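The long life of a cheap T-shirt

Most of us own more T-shirts than we can name. They come free with fun runs, get bought in a hurry at airports, and end up at the bottom of a drawer in Stirkham or anywhere else. A well-made one should last 100 washes. Plenty are thrown out after nine.

The trouble usually starts at the neck. A thin collar stretches when it is pulled over wet hair or hung from a peg, and once it has gone wavy people stop wearing the shirt outside the house. Side seams are next. On cheaper shirts the cloth is cut slightly off the grain, so the seam creeps round to the front after a few washes.

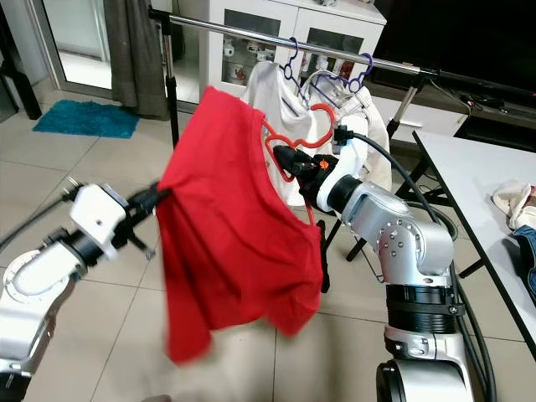
Washing cooler helps more than any special powder. So does turning the shirt inside out, and leaving it off the tumble dryer altogether. Dry it flat if you have the room, or peg it by the hem - never by the shoulders.

Mending is less work than people expect. The Stefanou repair shop on Pladitz Road will put a new ribbed collar on for £6, and it has a waiting list every November when the summer clothes get sorted. A small hole under the arm can be closed at home with a fine needle and thread that matches the cloth.

When a shirt really is finished, the back panel makes good dusters. Cut off the hem first and keep it for tying up tomatoes.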